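Handout 3: Planning and Budgeting for a Pick-and-Place Cell

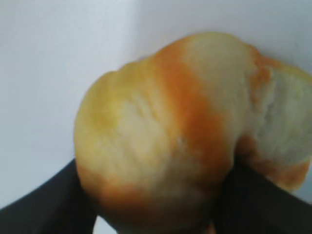 Page last changed: October, by P. Cassim

Reading before class: the Beaulieu bakery case, first part. Bring your own draft equipment list. We will work from it for most of the session.

1. Start with the product

Most equipment plans start with a robot arm, since that is the line in the catalog with the biggest price. Start with the product instead. Write down what has to be picked up, what shape it is in when it arrives, and what it must look like when it is put down.

Bread is a good product to plan around. A roll is soft and lumpy, and its shape changes from one piece to the next. A torn end exposes the crumb, and the fingers have to close on the crust and stay off the tear. Two plain fingers pressing on the underside can hold a roll, but that tells you nothing yet about cycle time, marking of the crust, or crumbs in the joints. Each of those is a question for the budget.

For your own product, write one line on each of these:

Softness, and how much marking the customer will accept
Smallest and largest piece
Whether pieces arrive whole, cut or torn
Cleaning rules for anything that touches the product
What happens to a dropped piece

2. Cost groups

Sort every item into one of the groups below before you ask for a quote. Suppliers group things differently, and two quotes cannot be compared until you have put them in the same order.

Arm and controller. Includes the base, cables and pendant. Check the cable length. Extra length is a separate line with many suppliers.

Gripper and fingers. The gripper body and the fingers wear at different rates, so list them apart. In the Beaulieu case the fingers were quoted as part of the gripper and there was no price for a spare set until Hashini Munasinghe asked for one.

Camera and lighting. A wrist camera sees the product up close, and at that distance the fingers take up a good part of the view. Budget for a second, fixed camera if you need to see the tray or the belt as well. Lighting goes here too. A pale product on a pale surface may need a different light or a different backing, and a backing sheet is the cheaper thing to try first.

Guarding and floor work. Fencing or scanners, power, air, anchors. Get this priced by whoever will do the work.

Setup and training. Hours for programming, trials and operator training. Count your own staff's hours as a cost.

Consumables and test product. See section 4.

3. Worked example: Beaulieu

The case compares two packages, the Arno and the Stallus. The Trarkix software license is the same price in both, so leave it out of the comparison and add it back at the end.

The Arno comes with a gripper. The Stallus does not, and looks cheaper on the first page of the quote for that reason. Once the gripper, the mounting plate and a spare set of fingers are added, the order changes. Asanka Wickramasinghe's worksheet shows each step. Work through it by hand once before using the spreadsheet.

Spare fingers are priced at $49 a pair in the case. The mounting plate is $459. Students often miss the plate — it sits in a footnote on the last page of the quote.

4. Test product

Trials use up product. Beaulieu allowed 20 rolls per trial day and ran out before lunch on the first one. Rolls that have been gripped several times do not behave like fresh ones, so a low count also gives you poor results. Ask the production side how much they can set aside and at what hour of the day it is ready. Put a price on it, even when it comes from your own line.

5. Contingency and timing

Carry contingency as its own line. Do not spread it through the other groups, where it gets spent without anyone deciding to spend it.

Order long-lead items first. In the case these were the controller and the guarding. Fingers can be changed late, and probably will be.

For next class

Prepare a one-page budget for your own product using the groups in section 2. Mark each figure as quoted, estimated or unknown. Leave unknowns blank — a blank is easier to discuss than a guess.

Send questions on the worksheet to Asanka. Lab bench bookings go through Wichai Chareonsuk.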